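Dukex opens its Jukthorpe training kitchen

Jukthorpe - Dukex has started teaching its kitchen arms by hand at a rented unit off the ring road, and bagged goods are first on the list. Bags are the hard part, staff say. Boxes and jars keep their shape. A bag doesn't.

The method is simple enough to watch. An operator stands at a set of handles and the arm copies every move, wrist turn, open, close. Each try gets saved if it's clean and thrown out if it isnt. By the end of the first August session the team had 108 tries on record and kept 41 of them. Two operators work a shift, swapping when hands get tired.

Both fingers wear a textured black cover. Squeeze from the side, keep the plastic pinched, go easy on whatever is inside. Marble counter next to it, plenty of glare off the film - the cameras at the wrist have to cope with that too.
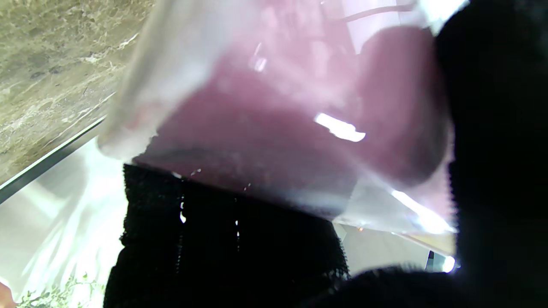
Tania Jayawardena said the handles take longer to learn than people expect, and that her own first tries were nearly all thrown out. She told visitors the trick is to slow down before the fingers close, becuase the arm learns the hesitation along with everything else. Rush it and you teach it to rush. She would like a lighter set of handles, and has asked for one.

Control software comes from Mamness, which also stores the recordings. A second setup, on loan from Begum, skips the handles. The operator takes hold of the arm itself and walks it through the job, good for short reaches, less good when the load is soft. Dukex wants to run both methods side by side before picking one.

Next up are zip bags and net bags, then lids. No word yet on prices or on when the arms might leave the unit. Visitors can watch from the side room from 2 p.m. while sessions are on - ring the bell at the loading door, the front one stays locked.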